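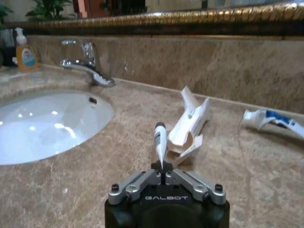
A small white tube held upright over a marble bathroom countertop.

Trarno is an online marketplace for returned, open-box and surplus household goods. It was founded by Chia-jung Man, a former warehouse buyer, and has its main office and sorting center in Motham. The company sells small appliances, bathroom and kitchen items, bedding and personal care products.

History

Trarno began as a weekly clearance list sent by email every Friday to 300 subscribers. A website replaced the list the following year, and the company took over a former print works in Motham for storage. In its first full year online it handled 2,086 orders. A second sorting site opened in Mendow in September of the third year and now takes all bulky returns.

Operations

Stock is bought by the pallet from retailers and distributors. Items are checked and placed in one of three grades: Sealed, Opened and Used. Personal care products are accepted only in the Sealed grade. The site lists about 1,000 products at a time, most of them in small quantities.

Buyers may return goods within 14 days. Electrical items in the Opened and Used grades carry a six-month guarantee, handled by Maillard, a repair firm also based in Motham. Orders placed before noon ship the same day.

Reception

Early customers complained that the grades were applied unevenly, and that two items sold as Opened could arrive in very different condition. Trarno rewrote its grading guide and added a separate note for damaged packaging. Its seller program, which lets small shops list their own surplus, remains limited to sellers near the two sites.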